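Getting to work without a car: what changed this spring

The site travel survey closed at the end of March, and the results are now with the facilities office. In all, 804 people filled it in, and 209 of them said they come to work by bicycle at least one day a week. The remaining answers were split between car, bus, train and walking, with a fair number of people using more than one of these on the same day.

The survey asked the same core questions as last year, so answers can be compared, and it added a page of open comments. Most people wrote something. The comments were long in places and covered parking, showers, the bus timetable, lighting on the path and where to leave a wet jacket. This item goes through the main points and says what has been agreed, what is still being looked at and what will not be done this year.

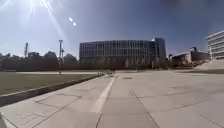 Rungnapa Duangkaew

The subject raised most often was bike parking. People who arrive before eight in the morning generally have no trouble. People who arrive after nine say the covered racks are full and they end up locking to railings or sign posts. Locking to railings is a problem on the ramps, where wheelchair users and people with carts need the full width. Please don't do it, even for a short stop.

Two new covered racks have been ordered from Zusport and will go in beside the existing ones on the east side. They are the kind with a bar at frame height, so both a wheel and the frame can be locked. The old racks, which only hold the front wheel, will stay until the new ones are in use. After that they will be taken out. Several people asked for the old racks to be kept as extra space, but they have bent a number of wheels and we don't want to keep them.

Any bicycle that looks abandoned will get a yellow tag. If the tag is still on it a month later, the bicycle goes into storage. Owners can claim a stored bicycle at the front desk by describing it and showing a key that fits the lock. Tagged bicycles are often just ones whose owners are away on leave, so if you are going away for a while and leaving yours here, send the facilities office a short note and it will be left alone.

Showers and lockers

The showers on the lower level are open from six in the morning. The complaint about cold water came up many times. Vidar Lie from building services looked into it and found that the mixing valve serving the two end stalls was worn. The part has been replaced. If the water runs cold again, report it with the stall number, as the stalls are on separate valves and a report that just says "the showers" takes longer to deal with.

Lockers are a harder question. There are fewer lockers than people who want one, and many of those assigned are hardly used. Starting next month, lockers will be renewed every six months. You will get an email with a link. If you don't answer it, you will get one reminder, and then the locker goes to the next person on the list. Contents will be bagged and kept at the front desk.

A few people asked whether they could share. Yes, this is fine, as long as both names are on the form. Two people on different shifts can easily manage with one locker, and anyone on the waiting list who is willing to share will be moved up.

There is still no drying room. The space we hoped to use turned out to have poor ventilation, and the cost of fixing that was too high for this year's budget. In the meantime, a heated rail has been put up in the corridor outside the showers. It is for towels and outer layers. Please take your things home at the end of the day.

Buses and trains

The bus company, Intarasuk, runs the shuttle from the train station, and the present contract has another year to go. The most common request was for a later return trip. The last shuttle leaves at 6:10 p.m., and people who finish at six say they have to run for it or leave early. We have asked for it to be moved to 6:25. Intarasuk has said this is possible if the driver's shift can be changed, and we expect an answer before the summer timetable comes out.

The morning shuttle is fullest on days when the first train is late and two trainloads of people arrive together. A bigger vehicle would help, but the one on offer can't make the turn at the station. For now, if you can take the train before or after the busiest one, you are much more likely to get a seat.

Folding bikes are allowed on the shuttle if they are folded before boarding. Full-size bikes are not. This is a rule of the operator and drivers can't make exceptions.

The monthly pass is now handled through the Imus app, and the paper form is no longer accepted. Passes bought through payroll will show up in the app on the first of the month. If yours doesn't, check that the app is registered to your work email. That has been the cause in nearly every case so far.

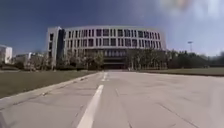
The paved approach and the curved front of the building.

Walking and the last stretch

People who walk in had fewer complaints, but the ones they had were specific. The crossing at the main road has a very short green light. The signal belongs to the city, and we have written to ask for a longer walk phase. It helps if they hear from more than one source, so if you use that crossing, please send in your own request through the city's website.

Several comments were about bikes and walkers sharing the same paths. Cyclists were said to be going too fast, and walkers were said to be spreading out and looking at their phones. Both are probably true. The rule on site is that people on foot have priority everywhere except on the road itself. Cyclists should slow down to walking pace near any entrance and use a bell early. There are no plans to ban cycling on the paths, and we would like to keep it that way.

Lighting came up mostly from people who leave after dark in winter. Hunix, who maintain the outdoor lights, will do a full check in the fall, before the clocks change. If you know of a lamp that is out now, don't wait for the check. Every lamp post has a number on a small plate at chest height. Send the number to the facilities desk and it will be passed on.

Car sharing

The car sharing list was started last year and has not grown much. People signed up, looked at the list, found no one from their town on it, and did not come back. We have cleared out the old entries and are starting again. When you sign up you will now be asked for your zip code and your usual start time, and you will get an email when someone nearby joins. You don't have to commit to sharing every day. One or two days a week is useful.

Cars with at least two people in them can use the reserved spaces by the north gate until 9:30 a.m. After that the spaces are open to everyone. The permit goes on the dashboard and can be moved from car to car, so a pair who take turns driving only need one.

What will not happen this year

A number of people asked for money toward buying a bike. We looked at it, and the tax side is more complicated than it seems. It will be looked at again when the next budget is drawn up. The request for a repair stand with tools has also been put off, though there is a floor pump at the front desk that anyone can borrow. It fits both common valve types. Please bring it back the same day.

Charging batteries for electric bikes at desks is not allowed. The insurance company has been clear about this. A charging point in the bike parking area is being priced, and there should be news on it in the fall issue.

The full results, with the comments grouped by subject and names removed, are on the staff pages under Travel. Questions about lockers and parking go to the facilities desk. Questions about passes and payroll go to the benefits office. If you would like to help test next year's survey before it goes out, write to me and I will add you to the list.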